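How to export your game reviews from Skollico

Reviews older than 50 games drop off the free list, so save the ones you want to keep.

Open your profile and click Reviews. Tick the games you want, up to 10 at a time. Choose SGF with comments from the Export menu. Plain SGF leaves out the win-rate graph and the suggested moves.

The file goes to your downloads folder as a zip. Unpack it before opening it in Getlow or any other editor.

If the Export button is gray, the review is still running. Reload the page after it finishes. 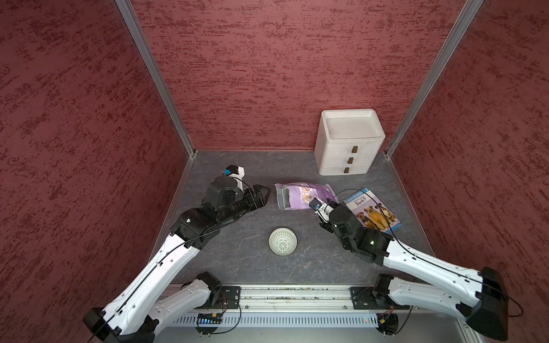 Worked for me on 19x19, but my 9x9 games came out with no variations until I turned on Full Tree in settings.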